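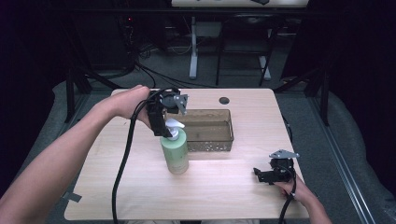 Left gripper over the pump bottle, right one waiting low on the right. Bottle-into-tray is the first task everybody learns with us.

Teaching by hand: a gallery from the Retell project

Welcome to our little corner of the Retell pages! We spend our days showing robots how to do household jobs, and we do it by picking up a pair of hand-held grippers and doing the job ourselves. The person moves, the grippers record, and later a robot arm tries to repeat what it was shown. It's slow, fiddly work and I love it.

The task we're on at the moment is called Skiltov on our sheets (Myrtle Ambrose names them all, don't ask me where she gets them). You take a bottle by the pump head, lift it, carry it over the edge of the tray and set it down upright. We want 385 good runs of it by the end of September and we've just gone past 200 – hooray!

A few notes for anyone joining a session:

Go in from above and keep the jaws angled down. Come in flat and you'll knock the bottle over before you've closed on it.

Park the spare hand low and to the side. Loredana Dal Bello is brilliant at this, her resting gripper hardly moves through a whole run.

Let the cables hang off the front of the table. If one starts tugging at your wrist, stop and begin the run again.

Move the tray a bit between runs, and the bottle too. The robot learns far more from 7 different starting places than from the same one over and over.

A run usually takes me roughly 2 minutes with the resetting, though Loredana is a good deal quicker. The next task is Caputo, with both hands working at once – folding, mostly, and I can't wait to try it. Pictures from those sessions will go up on this page too.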